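Updated January 7, 2024

# Small braided rolls for a bread basket

These are soft egg rolls, braided like a small challah and baked until the crust is a deep golden orange. The dough is the same one I use for a full-size loaf. Plan on most of an afternoon, although very little of that is work.

The recipe makes eight small braids, or six small ones and one longer one for the middle of the basket.

## What you need

For the dough:

- 4 cups bread flour, plus a little for the counter
- 2 1/4 teaspoons instant yeast (one packet)
- 1/4 cup sugar
- 1 1/2 teaspoons salt
- 3/4 cup warm milk
- 2 large eggs plus 1 yolk, at room temperature
- 5 tablespoons soft butter

For the glaze:

- 1 egg
- 1 tablespoon milk
- Pinch of salt

You also need two baking sheets, parchment, a pastry brush, and a cooling rack. A kitchen scale helps when you divide the dough. A mixer is optional.

## Make the dough

1. Stir the flour, yeast, sugar, and salt together in a large bowl.
2. Beat the milk, eggs, and yolk in a second bowl. Pour this into the flour and stir until there are no dry patches.
3. Let it sit for 10 minutes.
4. Knead in the butter a tablespoon at a time. By hand this is messy for the first few minutes and then comes together. Don't add flour until all the butter is in.
5. Knead until the dough is smooth and only slightly tacky, 8 minutes in a mixer or 12 by hand.
6. Put it in a greased bowl, cover it, and leave it until doubled. My kitchen is cool in winter and it takes close to two hours. In May the same dough is ready in a little over one.

If you want to bake the next morning, put the covered bowl in the refrigerator after the first half hour. Cold dough is easier to braid anyway. It will need extra time on the second rise.

## Divide and roll

Turn the dough out and press it flat to get the big bubbles out. Cut it into eight equal pieces. Mine come to just over 100 grams each, but don't chase the last gram. For the longer braid, combine two of the pieces.

Keep the pieces you aren't using under a towel.

Cut one piece into three. Roll each third into a rope 7 inches long, thicker in the middle and thinner toward the ends. If a rope keeps shrinking back, set it aside, roll the next one, and come back to it. For the longer braid, make the ropes 12 inches.

Use as little flour as you can here. The ropes need some grip on the counter or they slide instead of stretching. When they are all rolled, dust them very lightly so the strands stay separate in the oven. Without that dusting the plaits tend to melt into one another and you lose the pale creases.

## Braid

1. Lay three ropes side by side and pinch them together at the top.
2. Bring the right rope over the middle one.
3. Bring the left rope over the new middle one.
4. Keep alternating. Lay each strand down without pulling it.
5. Pinch the bottom ends together and tuck both ends under.

Leave the braid a bit loose. A tight braid tears along the side as it rises, and the lobes come out uneven. If you've made one you don't like, unbraid it, let the ropes rest for five minutes, and do it again.

Small braids are short enough that you only get three or four crossings. They look stubby before the second rise and fill out later.

## Second rise and glaze

Set the braids on parchment with at least 2 inches between them. Put the long one on its own sheet, since it bakes longer. Cover loosely and leave for 40 minutes, or until a fingertip pressed gently into the side leaves a dent that fills in slowly.

Heat the oven to 350°F while they rise.

Beat the egg, milk, and salt for the glaze until there are no strings of egg white left. Brush on a thin coat, wait five minutes, and brush on a second. The second coat is what gives the gloss. Try to keep it from pooling in the creases, where it bakes into a hard yellow patch.

## Bake

Small braids take 18 to 20 minutes and the long one 26 to 30. Turn the sheets once, halfway through. If you use a thermometer, the center should read 190°F. If the tops get dark too early, lay a sheet of foil over them without pressing it down.

Move the bread to a rack right away and leave it until it is completely cool before it goes anywhere near a basket. Warm bread steams against the bottom and the crust goes soft and wrinkled.

## Fill the basket

A shallow basket with rounded corners is the easiest kind to work with. Deep ones hide the bread and you end up baking twice as much to fill them. I like a woven synthetic rattan, reddish brown, because it wipes clean and the color is close to the crust.

Put the longest braid in first, on the diagonal. It can run from one corner toward the opposite one, and the small rolls then go into the space on either side.
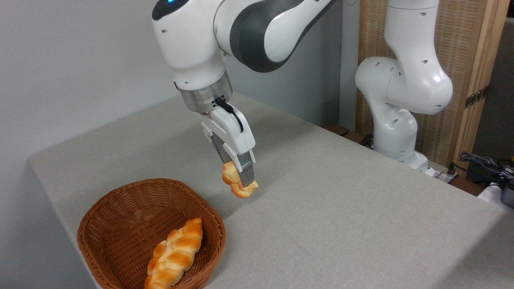 Lower the small ones in by one end and let them lean against the long braid. Glazed crust flakes if it gets dragged over the rim, so lift each roll clear of the edge before setting it down. Keep the best-looking side up. Stop when the basket looks full from the side, and hold any extras back in the kitchen for refills.

If the basket will sit out for more than an hour, cover it with a dry cloth. For a longer wait, leave the rolls in a closed bag and fill the basket just before people sit down.

## Keeping and freezing

The rolls are good for two days in a closed bag at room temperature. Don't refrigerate them. To freeze, wrap each one separately once cool and bag them together. Thaw at room temperature, still wrapped, then warm for five minutes at 300°F.

Day-old rolls split lengthwise make good French toast. The long braid slices better for that, if there's any left.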